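Was die Hand kostet, wenn der Preis schon feststeht

Der Möbelzulieferer Jiltier in Nenden plant seit Juni den Kauf einer Roboterhand mit beweglichen Fingern. Sie soll dünne Holzplatten anreichen, die sich beim Tragen durchbiegen. Sauggreifer hat der Betrieb bereits, doch auf gewölbten Flächen verlieren sie leicht den Halt.

Im Haushaltsplan stand zunächst nur das Gerät. Inzwischen umfasst die Liste auch Ersatzfinger, Kabel, Schutzhüllen und die Schulung. Für diese wurden 264 Stunden angesetzt, verteilt auf vier Beschäftigte. Der Anbieter Obeidat aus Hamport rechnet sie getrennt ab.

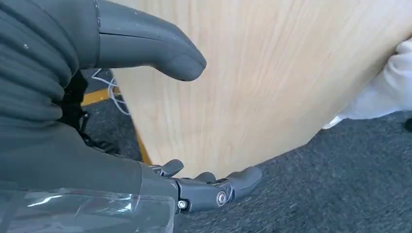
Daumen oben, Finger unten: Roboterhand an einer gebogenen Holzplatte. Am anderen Ende greift ein weißer Handschuh zu.

Schwieriger ist die Frage der Stückzahl. Jiltier bewegt 740 Platten pro Woche, viele davon in kleinen Serien mit wechselnden Maßen. Bei jeder neuen Größe muss der Griff angepasst werden, und diese Zeit fehlt in den meisten Angeboten. Der Einkauf verlangt deshalb Versuche mit eigenem Material, bevor er einen Vertrag unterschreibt.

Auch die Miete wird geprüft. Sie läuft über mindestens drei Jahre und schließt die Wartung ein, Verschleißteile an den Gelenken aber nur zum Teil. Über den Kauf entscheidet die Geschäftsleitung mit dem nächsten Investitionsplan.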